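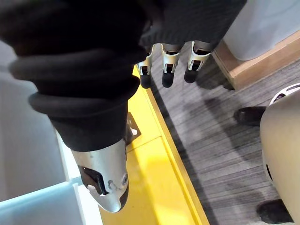
Jae-hoon Nam asked at the end of the morning session whether an open day can produce usable data at all, given that the operators know they are being watched and the visitors stand wherever they like. The objection is a fair one, and the analysis in this section is restricted accordingly.

**Figure 1.** View from the wrist during the Plindham open day. The black fabric sleeve covers the robot's own arm; three fingers with black tips hang just above the grey floor.

### 4.2 Demonstration at Plindham

The demonstration took place on May 27, 2023, in the ground-floor hall at Plindham. Two stations were run in parallel, one with the Galtum controller and one with the older Merkar controller, both left at the settings described in Section 3. Visitors entered in groups and could stop at either station for as long as they wished. Sessions were limited to 30 minutes, after which the operator was replaced and the joint offsets were checked.

Over the day we logged 2565 motion commands. Commands issued while an operator was answering a question were marked by hand and removed, as were all commands from the first session, when the clock on the Merkar station was found to be out of step with the other. Some 1000 commands remained for the comparison in Section 4.3.

Sleeves were fitted to the arms at both stations. Fabric gathers toward the wrist when the arm points down, and the folds may add a small load that changes with posture. We did not model this load. Oh, who reviewed the logs separately, proposed treating it as a constant offset; we tried this on the Galtum data and saw no change in the ranking of the controllers.

Speed was capped at the same value on both stations and was not raised at the request of visitors. The cap shortens the tail of the tracking error, so the values given below should not be compared directly with the laboratory results in Section 4.1. Pauses longer than one control cycle were kept in the logs and are reported separately.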